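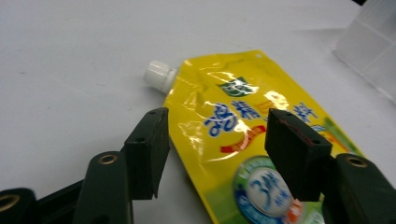
Clovow will open a refill and returns point for household packaging at its Misgate shop on Sun 12 September. The service is run with Wulletti, which already collects hard-to-recycle plastics from shops in the town. Crinkly film packs are accepted, including yellow spouted pouches with a white screw cap, and caps can be left on. Bottles, tubs and trays should still go in the kerbside bin.

A trial in May was limited to 100 households. Those taking part asked for longer opening hours and a drop-off that could be reached without going through the shop. The new point has its own door on the car park side and will be open every day until 8pm.

Customers can bring up to 2 bags per visit. Packs should be empty and rinsed. There is no charge and no need to register.

Wang, the wholesaler that supplies the refill range, will deliver washing-up liquid and hand soap in bulk every 2 weeks. Prices will be shown per litre at the counter.

Press enquiries: Clovow, Misgate shop office.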